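Interior Lighting for Small Rooms
Handout 4: Glare, reflection and the color of surfaces
Course tutor: Nighat Bangash
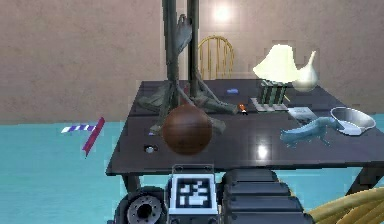 In the last handout we spoke about how much light a room needs. Now we come to the question of where the light goes after it leaves the lamp. Many students calculate the first part very well and then forget the second, and the client complains that the room is "too bright" when the meter says it is too dark.

1. Two kinds of reflection

A matte surface sends light back in all directions. A polished surface sends most of it in one direction, like a mirror. Between these two are the satin finishes, and most furniture that you will meet belongs there.

Glossy and dark together is the difficult combination. The surface returns little light to the room in general, but it still shows a sharp image of the lamp. The eye sees a small bright spot against a dark ground, and this contrast is tiring at a desk or a dining table. A pale glossy top shows the same spot, but it disturbs us less, as the ground around it is lighter.

2. Walls

A rough or mottled wall hides small faults and gives soft light. Be careful with a lamp very close to it. When light falls along the wall at a low angle, each bump makes a shadow. Sometimes this is what the client wants. In a rented room with old plaster it is usually not.

Beige, cream and light gray walls are helpful because they return a good part of the light without adding a strong color. A strongly colored floor can tint the lower part of a pale wall, so look at both samples together, under the lamp that will be used.

3. The Henby exercise

The room at Henby is a reading room with 18 seats. The first plan, by Wajid Bugti, gave 600 lux on the tables, measured at two in the afternoon with the blinds closed. The readers were not happy. Deolinda Mota then sat in every chair and marked where she could see a lamp in the table top. She moved the pendants to the side of the readers and asked for a satin finish. The new level was almost 299 lux – half of the first – and the complaints stopped.

Please read her plan before the July session and write down:
– which seats still have a problem in the evening
– what you would change if the tables could not be refinished
– whether a desk lamp at each seat would help or harm

4. Words to know

Veiling glare: a reflection that lies over the thing you want to see, for example over a printed page.
Grazing light: light that runs almost parallel to a surface.

Questions about the exercise go to Tahira Naqvi. Bring your own sample of a table finish, if possible as large as a sheet of paper.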